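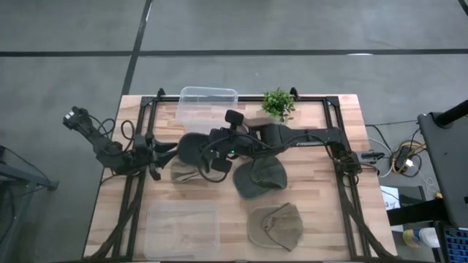 Most of the rules that govern small robot cells were written with a fence in mind. You put the machine behind a barrier, you lock the gate, and the rulebook takes it from there. Bench-top work does not fit that picture very well. A pair of arms sharing one wooden table, with a few baseball caps between them and a plastic bin at either end, is small enough that people want to reach in while it is running. They want to straighten a brim or pull out a cap that has slid underneath another one. Much of what counts as good practice at this scale is about deciding, in writing, when a hand may cross the edge of the table.

By Kumiko Takagi
January

The shop at Lulthorpe has been working on its own set of bench rules for more than a year. The current version runs to 15 pages, down from 30. Liam Hennessy, who edits it, cut the parts that people skipped during training and kept the parts they argued over.

"The long one had a section on footwear," he says. "We all wear the same shoes."

The first rule in the short version is about reach. Each arm has a zone, and the two zones overlap in the middle of the table where the soft goods are handled. Only one arm may enter the overlap at full speed. If both are in it, both slow down to the handling limit, which Lulthorpe sets at 100 millimeters per second. That is slow by factory standards. Hennessy says the limit came from watching what fabric does when it is pulled from two sides, and from how long it takes a person to notice a problem and hit stop.

The second rule is about the stop itself. Every bench must have a stop button that can be reached from the operator's chair without standing up. It is tested at the start of each shift, with the arms moving, and the result goes in the log with initials. A tick mark is not accepted.

We use cookies to improve your visit. By continuing to read you agree to our cookie policy.

Kirklow, a smaller shop that handles returned clothing, took the Lulthorpe rules and changed them. Pao-chu Sin runs the floor there. She kept the speed limit and dropped the initials, and then put the initials back after a month when she could not tell who had tested what. Her main addition is a reset rule. Before any new run, the bench goes back to a known start: arms parked, bins in their marked places, the items laid out as the run sheet says. She allows no half resets. 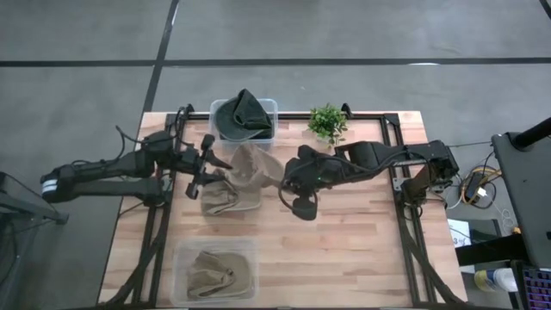 Soft goods make the reset rule harder to write than it sounds. A metal part is either in its fixture or it isn't. A hat can be in a bin with its crown and brim folded up over the rim, or bunched into a heap in the middle of the table, and two people will disagree about whether either one counts as placed. Sin's sheet settles it with a plain test. If any part of the item stands higher than the rim of the bin, it is not in the bin, and the operator marks it as open. She logged 266 disputed placements before she wrote that line, and she says the arguments have mostly stopped.

Martim Bettencourt trains operators at both shops and thinks the test is too strict for hats with stiff brims. He would like a second category for items that are in the bin but need pressing down. Sin has turned him down twice. A second category means a second argument, in her view, and the sheet has to be filled in by someone who is also watching two arms.

Cables come up in every set of rules, usually near the back. The Lulthorpe text says that a cable on a moving arm needs enough slack for the full range of motion and no more, and that a loop hanging below the wrist should be checked against the tallest item on the run sheet. Floor cables get a line of their own. They are to be routed away from the side where the operator stands, and power adapters are to be kept where they can be unplugged without reaching under the bench.

The part of the rules that has changed least covers who can edit them. At both shops any operator can propose a change, but it has to be tried on one bench for two weeks first. Ardalan Sharifi, an operator at Kirklow, has a proposal on trial now. It would require the far bin to be emptied before the near one, so that the arms finish the run closer to their parked positions. Roughly half of the crew already does it that way. The trial ends later this month, and Hennessy has asked for a copy of the log.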